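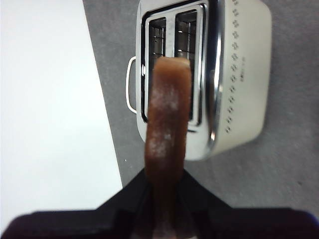
4.2 夹爪对比：吐司任务

图3 腕部相机视角，夹爪捏住面包片下端，前方为双槽烤面包机。

说实话，这一节是我们组里吵得最凶的一节。手头有两副平行夹爪，一副来自Jalon，一副来自Kemach，机械臂和控制器都不换，只换末端，然后让它们去干同一件事：把一片面包送进烤面包机的槽里。听上去像早饭，做起来真要命！

先说面包。图3里的这片颜色偏焦糖棕，表面带着白色粉末，从腕部相机看过去几乎只剩一条竖着的边。这个角度对我们的位姿估计很不友好：面包上端正好盖在镀铬顶板上，左边那个槽被挡掉一部分，右槽倒是看得清楚得多。再加上金属边缘一道道反光，早期版本的槽口检测经常把亮线当成槽边（我为此改了一整个六月的阈值，最后还是换成了学习的办法）。

训练用了3000条遥操作示范，两副夹爪共用一个策略网络，只在输入里加一个末端编号。评测时每种设置跑20次，面包片每次都换新的，免得越夹越软。夹持力由Cero控制器闭环调节，Hannelore Diekmann负责标定，她坚持每换一次末端就重新标一遍，我当时嫌烦，后来看曲线才服气。

就手感来说（我知道论文里不该写手感），Jalon那副闭合更柔，面包下端不容易被捏扁；Kemach那副抓得稳，可力一大，面包就会绕着指尖往一侧歪，对准槽口时得多修正几步。我们还试过把控制周期放慢，两副都变差，Kemach差得更明显，我猜跟指尖接触面积有关，但没有单独做实验，这里不下结论。

另外有个小麻烦：夹爪本体在画面底部占了很宽一条，面包的下端又和黑色手指混在一起，分割网络老是分不清。我们用Wiegand的标注工具补标了390帧，只标手指和面包的交界，重新训练之后再跑下一节的遮挡实验。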